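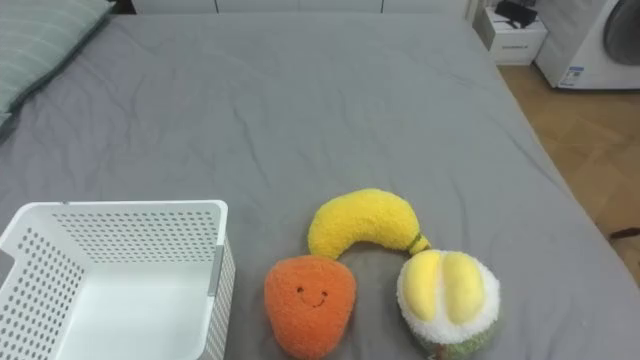
Photo: Flaltel / Yoon-hee Ko

Gromer Bed and Room Pickup Arm

Gromer picks up loose soft items from beds and puts them in a basket. It is built for places where rooms are turned over between guests or residents: serviced apartments, family hotels, short-stay housing. It is sold and rented by Flaltel, with setup and staff training included in both cases.

What it does

Gromer works at the start of a room turnover, before linens are changed. A housekeeper places an open basket on the bed and starts the job from the handset. The arm picks up one item at a time, holds it over the basket and lets go. When it finds nothing more it can lift, it stops and sends a message to the handset.

The arm is meant for soft goods such as plush toys, small cushions, rolled socks and hand towels. It does not strip beds, fold sheets or handle glass. Anything it does not recognize is left where it is, and the handset shows a note that something on the bed needs a person.

What changes for housekeeping staff

The first long rental went to Figueiredo, a serviced apartment building with 112 units, most of them studios with the bed, kitchen and laundry close together. Many of the guests are families staying for several weeks, and they leave a lot behind. Before Gromer, each housekeeper cleared the bed by hand, bagged what was left and wrote it down before starting on anything else.

Now the housekeeper starts the arm and goes to the kitchen or the bathroom. Norbert Charvát runs housekeeping at Figueiredo and set up the new routine with his crew in September. The main difference, he says, is the order of the work. "We used to go bed, kitchen, bath. Now the bed comes last, and the stuff is already in the basket when you get there."

The crew is the same size as before. Room assignments were redrawn so that two housekeepers share one arm and move it between neighboring units. This took some getting used to. People who had always worked alone had to agree on who had the arm and when, and for the first few weeks there was a paper sign-up sheet on the supply cart. The sheet is still there. The handset can do the same job, but the crew prefers paper.

One task was added. Someone has to look through each basket, tag it with the unit number and take it down to the front desk. At Figueiredo this is written into the shift as paid time - 10 minutes at the end of each floor. Flaltel recommends that every site do the same. If the checking is left to whoever happens to be free, baskets pile up.

Myung-ja Joo has cleaned at Figueiredo longer than anyone else on the crew. She likes having less to reach for across the wide beds, which bothered her shoulder. She does not like moving the arm over the raised doorsills on the older floors, and she asked for a better handle. The current base has one.

How the hand holds things

The fingers are black and padded, and they close around an item from more than one side. Grip strength is set by item type. Plush toys get the lightest setting, so that stuffing and stitched faces are not pulled out of shape. Finger pads wipe clean with the same spray used on mattress covers, and they can be changed without tools.
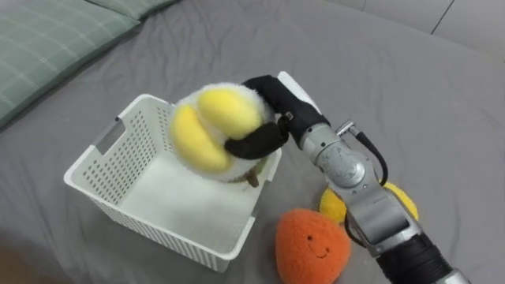 Gromer with a plush toy over the open basket.

The basket

Any open-topped plastic basket with a flat bottom will do. Most sites already own some. Baskets with perforated sides are easy to rinse and let staff see whether anything is left inside. Set the basket down flat on the bed, clear of the pillows. Gromer finds the rim by itself at the start of each job, so there is no need to put the basket in the same spot every time. If it gets bumped during a job, press Pause, straighten it and press Resume.

Training

Training takes one shift and is done in your own rooms with your own staff. Kyu-ri Gil leads most of the sessions. Each person learns to start and stop a job, move the base, change the finger pads and clear a dropped item. Supervisors also learn how to add item types. We ask that everyone who will share a room with the arm attends, including maintenance and front desk staff who may walk in during a job.

Working near the arm

The arm slows down when someone comes within reach and stops if it is touched. The red stop button is on the base and there is a second one on the handset. Do not run a job with guests, children or pets in the unit. Do not place bags or laundry on the arm, even when it is switched off.

Known limits

Gromer is slower than a person. A housekeeper in a hurry can clear a bed in less time, and on a nearly empty bed it makes sense to do just that. The arm is useful when there is other work to do in the same unit. It also has trouble with flat items lying under a fold in the sheet, and with anything pushed down between the mattress and the wall. Check both places by hand.

What is in the box

Arm with padded hand
Rolling base with brake and handle
Handset and charging cradle
Two spare sets of finger pads
Wall card with start, stop and cleaning steps

Order number: Gromer 805
Item types loaded at delivery: over 100
Terms: purchase or monthly rental
Service: Flaltel field service, or Tellness where Flaltel has no local office

For a visit to your site or a rental quote, contact Heriberto Marulanda in Flaltel sales. Please have your floor plans ready and let him know if any of your doorways have raised sills.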